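Ticket: cell counter reading far too high on chip 3
Opened by: Erick Okoth, Pernirness lab
Status: waiting on Hermans

Hi Heather, me again, sorry! The Rova counter is still playing up. I ran the same blood sample through chip 3 twice this morning and got 14 tumour cells the first time and more than 1,000 the second, so clearly it's counting rubbish (bubbles, I'd bet). Chip 2 behaves perfectly with the same sample and the same pump speed.

Tried so far: flushed the line, swapped the tubing, restarted the software. No change. 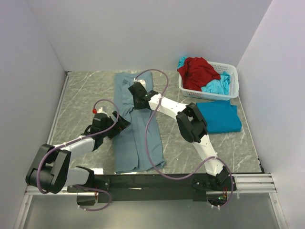
Two arms over the blue-grey garment, grey work surface

Reply from Heather Cartwright, Darport: Could you turn off auto threshold and run plain buffer through chip 3? Send me the log file too.

Update, Erick: Done, and buffer alone still gives hundreds! Log's attached. I've asked Hermans for a new chip and will keep using 2 till it comes.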